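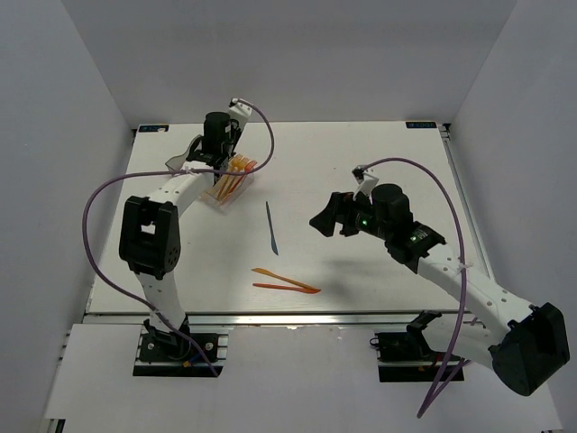

Brijesh Nishad told the interviewers that he had never needed a word for the feel of a handrail until he was asked for one, and that the first three words he thought of all belonged to food. Remarks of this kind were common in the Ridgeway sample. Speakers who named colors without delay often paused at texture, and many filled the gap with a comparison.

4.2 Everyday words for rough surfaces

The word lists were gathered in August from adult speakers of American English in Ridgeway and Jemside. After incomplete lists were removed, 629 remained, of which 565 contained at least one texture word that was not simply "rough" or "smooth." Each speaker was asked to name as many words for the feel of a surface as came to mind, and then to give an object for each word. No objects were shown or handled at this stage.

Three groups of words appeared in both towns. The first names a general quality ("rough," "coarse," "uneven"). The second names the parts of the surface ("bumpy," "ridged," "grooved"). The third borrows from a known thing, such as sandpaper, orange peel or tree bark. Words in the third group were given more slowly, yet speakers were more certain of them when the list was read back. Older speakers in Jemside drew heavily on cloth and sewing, with "nubby" and "corded" given several times. These words were almost absent among younger speakers in either town.

Regional preference was clearest for "knobbly" and "knobby." Most speakers accepted both forms, although the shorter one was preferred where a choice was made. A few regarded the longer form as British or as a word from children's books. Color and texture were seldom joined in one phrase unless the color was strong, in which case it almost always came first.

Figure 4. A slim, bright orange stick with small bumps and ridges along its length.

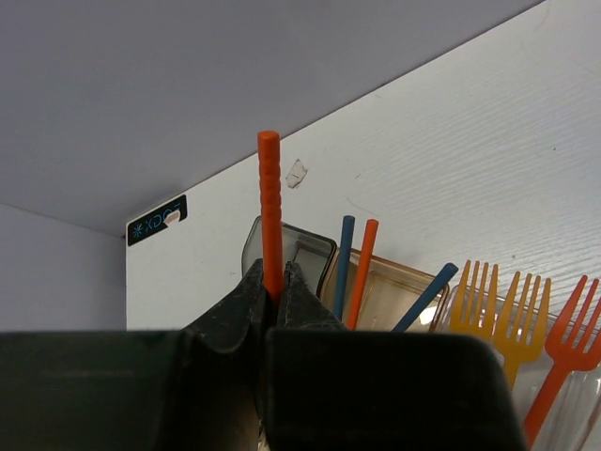

Elfriede Fuchs objected, in her written comments on an earlier draft, that "bumpy" and "ridged" should not have been coded together, as one describes points and the other describes lines. The objection has been accepted in part. The two words remain in the same group but are counted separately in the tables, and a speaker who used both is entered under each.

The change affected 58 lists. It did not alter the order of the three groups in Ridgeway, but in Jemside it narrowed the distance between the second and the third. A further problem concerns "grippy," which some speakers treated as a texture and others as a use. It was kept in the count only when the speaker also named a surface. The treatment of words for soft surfaces, where agreement between coders was lower, is taken up in Section 4.3.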